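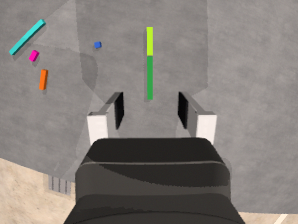 Part-time Stock and Dispatch Assistant, Skultbridge

Kurdale supplies craft and classroom materials to schools and playgroups. We are looking for someone to join the stockroom at our Skultbridge site for 12 hours a week, spread over 4 mornings. The post runs until the end of June and may be extended.

You will pick and pack orders, book in deliveries, and keep the shelves and the stock list in step with each other. Some orders go out by van to our shop in Drelham, so there is a bit of loading to do - nothing over 12 kg without a trolley.

You need to be able to read a pick list accurately and use a basic spreadsheet. Stockroom experience is useful but we will train you on our own system. A driving licence is not required. The 59 bus stops outside the gate and there is a covered bike rack.

Pay is monthly. Holiday is pro rata and staff get a discount on everything except the Ouazzani paper range.

To apply, send a CV and a short covering letter to the Stockroom Manager, Kurdale, Unit 142, Skultbridge Trading Estate, or hand them in at the Drelham shop. Please say which mornings you can't work.

Closing date: 10/12/2019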